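Section 5. Setting up the dimmer for recessed ceiling lights

Read the section through before you start. The Grondell wall dimmer is a decent piece of kit, but the leaflet in the box says it "works with all modern LED lights", and we would not put our name to that. Some lamps dim well on it, some flicker, and a few buzz at any setting below full.

5.1 Before you begin

CAUTION: Switch off the lighting circuit at the consumer unit and check that it is dead with a proper tester. Flicking the wall switch does not count. If you are not sure which circuit feeds the room, stop and call an electrician.

You will need the dimmer, its face plate, a small flat screwdriver, and the box or data sheet for the lamps you already have. If the lamps are not marked as dimmable, do not carry on in the hope that they might be. Sometimes they do dim, for a while, and then they fail early and the maker will not want to hear from you.

1. Write down the wattage printed on each lamp the dimmer will control.
2. Add the figures together.
3. Compare the total with the limit for your dimmer. The single-gang model is rated at 90 watts for LED loads. The larger number on the front of the packaging is for old-style filament bulbs and is of no use to you.

NOTE: "Equivalent" wattage is a sales figure. Use the real one, in the smaller print.

5.2 Deciding which lights go on which dimmer

The usual advice is to split a ceiling into zones, with a dimmer for each. We are less keen. Zones make sense in a long room where one end is used for meals and the other for television. In an ordinary room they mostly mean more holes in the wall and more to argue over. Try one dimmer first and live with it for a month.

Do take account of any fitting that sits close to a wall. Light thrown down a wall looks brighter than the same light over open floor, and a level that suits the middle of the room can leave a harsh patch at the side.

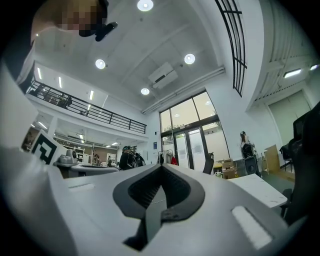
Round recessed lights in a white ceiling, with one near the far wall.

A pale ceiling bounces a fair amount of light back, so judge the level after dark with the curtains drawn. Daylight will fool you into setting it too high.

5.3 Setting the lowest level

Most complaints about flicker come from skipping these steps. The factory setting is far too low for the lamps people really buy.

1. Turn the power back on and set the dimmer to full. Leave it there while the lamps warm up.
2. Turn the knob slowly down until one lamp flickers or goes out.
3. Turn it back up until every lamp is steady.
4. Press and hold the knob for five seconds. The small light on the face plate blinks when the level is stored.
5. Switch off, wait a moment, and switch on again. All the lamps should come on together.

If one lags behind the rest, raise the lowest level a touch and store it again. Do not bother with the "auto-learn" mode. Parisa Salehi, who wrote the first version of this guide, tried it on three makes of lamp and got a worse result than by hand each time.

5.4 Using the Plisis app (optional)

You can skip this part. The knob does everything most households need, and it will still work when the app does not.

1. Open the app and choose Add Device.
2. Enter the default code, 1788.
3. Change the code when asked. The app lets you dismiss that screen, and you should not.
4. Give the dimmer a name you will recognise later.

NOTE: The app shows an "energy saved" figure. It is worked out from the knob position and does not measure anything. Treat it as decoration.

5.5 If something is wrong

Buzzing from the wall plate: check the total load again. A slight hum at mid level is common and harmless. A loud one, or a plate that feels hot, means switch off at the consumer unit and have it looked at.

Buzzing from the ceiling: the lamp is at fault. Swap one for a Gruber lamp from the list in the back and compare before you buy a full set.

Error 34 in the app: the dimmer has lost its stored level. Repeat 5.3. Luuk De Haan on our help desk suggests doing so after a long power cut as well, error or no error.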